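Notebook, Flamari cave survey, March

08:40. Loggers swapped at stations 2 and 16. The old unit at 16 had a film of calcite on the probe tip, thick enough to feel with a fingernail. Readings from it are probably damped since January. Flag everything after the new year, do not delete.

Drip rate under the large curtain in the second chamber: 52 drips in the counting interval, same interval as last time, same funnel. Last entry for this station was 16. There was heavy rain over the Clarkwood plateau before this visit, so a rise is expected, but the lag is shorter than I had written into the draft. Either the soil was already saturated or there is a more direct feed from the doline than the dye trace suggested. Check the Rumau gauge record before changing anything in the text.

Conductivity meter drifted again. Calibrated at the entrance, checked against the standard at the sump and it read low. Recalibrated down there and repeated the last pair of samples. Use the repeats. The first values are crossed out in the field book but still legible.

Sediment from the side passage (the one marked Mendoza on the old plan): cut back the existing section by a hand's width to get a clean face. Sequence from the top is brown silt, thin flowstone, then gray clay with charcoal flecks. The flowstone is continuous across the left half and breaks up toward the right wall. Took the charcoal sample from below the continuous part only. Bag number 255.

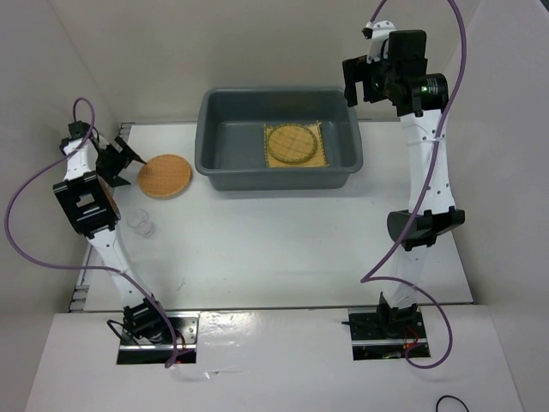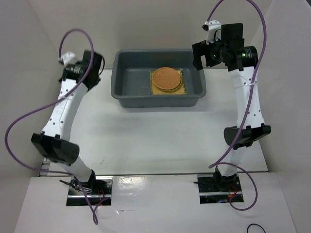 Round woven piece on the square mat, in the gray bin.
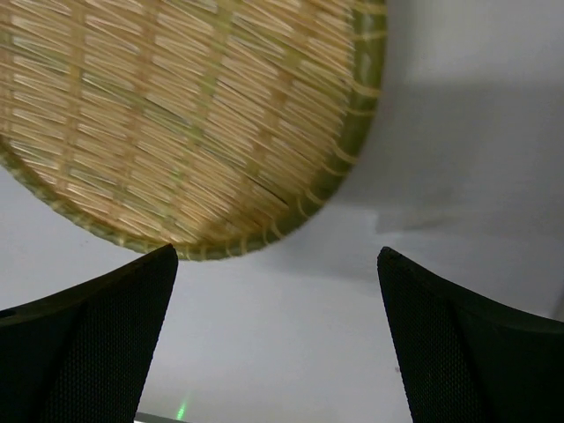 Wet sieving of the bulk sample is done down to the fine mesh. Coarse fraction is mostly angular limestone, with two fragments of bone too worn to say anything about. Fine fraction is still in the drying cabinet on the low setting. Leave it there. The last batch was dried too fast and the clay set into lumps that had to be soaked and sieved a second time.

Correction to the plan: the leg between stations 2 and 3 was entered with the backsight instead of the foresight, which put the whole Mendoza passage on the wrong side of the main gallery. Fixed in the data file and the loop now closes properly. The printed plan on the wall is still the old one, so do not scale anything off it.

Water level at the sump is above the painted mark. Could not reach the lower bolt, so no pressure logger data this time. It has memory left and can wait for the next dry spell. Rope on the short pitch has a glazed patch near the rebelay - cut it out and shortened the rope accordingly. It still reaches, with not much tail left below the knot.

Air temperature in the second chamber was steady once I stopped standing next to the sensor. Carbon dioxide was higher than in the winter visits. Draft at the entrance was weak and inward at the start, no clear direction by the time I came out.

To do:
Compare drip rates with the Rumau gauge, hourly if they have it.
Redraw the section with the broken flowstone shown as broken.
Send bag 255 only after the roots have been picked out.
New batteries for the conductivity meter, and try the spare probe.
Ask Clarkwood whether the upper track will be open before the next visit. Carrying the pump from the lower gate takes most of the morning.

16:10. Fine fraction checked, still damp in the middle. Cabinet left on.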